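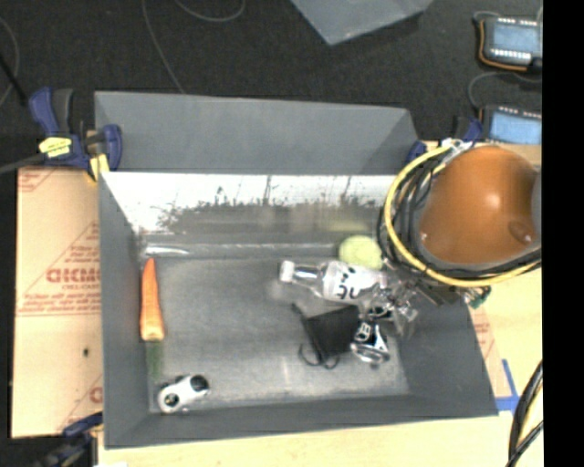

Figure 2. Bin-picking cell during the kit trial, camera view from beside the bin. Mixed items, gripper reaching in at the right.

4.2 Cell setup and first impressions

We tested the Flito picking kit from Delar as sold, no custom parts. The kit covers the gripper, the mounting plate and the Wan grasp planner. Arm and bin are our own. Clamps hold the bin edge to keep it from creeping when the fingers push on a wall (Fig. 2).

Items were picked to be awkward. Clear bottle, ball, a carrot, a soft black pouch with a cord. The pouch matters most for buyers -- the Preston kit we reviewed earlier could not plan on dark cloth at all. Shiny walls are a second problem, the depth map gets holes there and the planner fills them badly.

Each run was capped at 200 grasp attempts. Default settings thruout, except approach speed, which we lowered after the first Sunday session. Setup guide is thin on cable routing. Ours loops wide around the arm, and the guide dont say how much slack the wrist needs. Delar support answered within a day, to be fair.

Results by item are in Table 2.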